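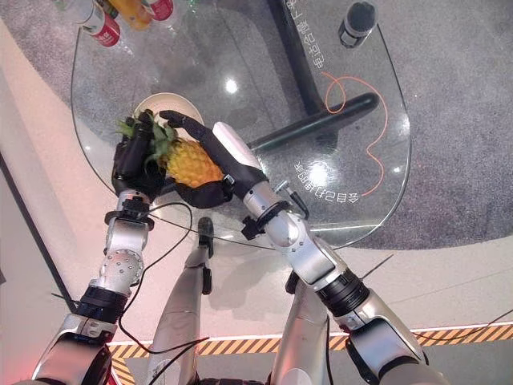
Who can stand for the Guston youth council?
Anyone aged 12 to 18 who lives in the district or goes to school here. You need two people your own age to sign your form, and that's it.

Nominations for the new council are open now and close at the end of January. Forms from school offices, the library desk or the front counter at the town hall. Paper only this year, the online form is still being fixed.

There are 25 seats. Last time there were 18, but the district council voted in November to add seven so that the villages get a proper look-in. Gullano gets two of the new ones. It has never had its own member before, and young people there have had to be counted in with the town, which didn't please many of them.

The vote itself is in the second week of March, in schools and at the library for those who are home taught or already in work. Ballots are secret. Teachers can hand out papers but can't help fill them in.

Turnout is the thing everyone is watching. 2914 young people are on the list this time. In the last election a good many schools didn't open a ballot box at all, either because exams got in the way or because the boxes came late. The district says boxes will be delivered the Friday before, and each school has to name one member of staff to look after them.

"We had a box turn up at ten to three," said Agnes Guthrie, youth officer for the district. "You can't run a vote in the time it takes to get coats on. So they're going out early and I'm driving half of them round myself."

Guthrie also wants more names on the ballot. Five seats went uncontested last time, and one was left empty for nearly a year.

Training for candidates

Two free training days before the vote, one in Guston and one in Gullano. Places for 40 at each. Sessions cover how to speak in a meeting, how a council budget is put together, how to write a motion and what to do when you lose one. Lunch provided, tell them about allergies on the form.

Bus fares are paid back on the day if you bring the ticket. Under 16s need a parent or carer to sign the consent slip, which is on the back of the nomination form (turn it over, plenty of people miss it).

The training is being run by Plusamico, the youth work charity that did the summer debating week. Its trainers won't be telling anyone how to vote or who to stand against, and people who just want to come and listen are welcome if there are seats left.

What the council does

It meets once a month during term, in the main chamber, usually from half past four. It has a fund of its own, set at £3000 for the coming year, and members decide between them how to spend it. The current lot put most of theirs into lights on the path behind the sports hall and a set of secondhand bikes for the loan scheme at Cui, the drop-in centre on Mill Lane. The bikes are out nearly every weekend and there's talk of getting a few smaller ones.

Members can also send questions to the full district council, which has to answer in writing inside a month. Seven were sent last year. Six got a reply on time. The seventh, on the price of school buses, took until the autumn and the answer ran to two lines.

Tahsin Roy, 17, who chairs the present council and is too old to stand agian, said the written questions were the part he'd push the next members to use.

"The fund is nice but it goes quickly," he said. "With a question they've got to write something down and put a name to it. We went back to the bus one three times. I'd like whoever comes in next to go back a fourth."

He said new members shouldn't worry if they've never spoken at a meeting. He didn't open his mouth for the first three, he said, and then it was only to ask for a window to be shut.

The bus question is likely to come up early. The district is due to look at fares again in the spring, and the youth council has been promised a seat at that meeting, speaking but not voting. Roy asked for a vote as well. That was turned down, though Guthrie said it could be looked at once the new members are in.

One change to the rules. Members who miss three meetings in a row without sending word will lose the seat, and it goes to the next person on the ballot. Before now there was no rule, so seats could sit empty. Exams and illness don't count as a miss as long as somebody lets the clerk know, and a text will do.

Meetings stay open to the public. The upstairs gallery is shut for repairs untill Easter so visitors sit along the side wall, get there early if you want a chair. Minutes go up on the noticeboard outside the library within a fortnight.

Cui is holding a drop-in for anyone thinking of standing, first Thursday of January, four till six. Some current members will be there, Roy among them. No need to book.

Results will be read out at the town hall on the Monday after the vote and go to schools the same afternoon. First meeting of the new council is in April, date to be set.

Posted Dec 20, 2025. Town hall counter closed from the 24th, reopens after new year. Forms can be left in the letterbox by the side door.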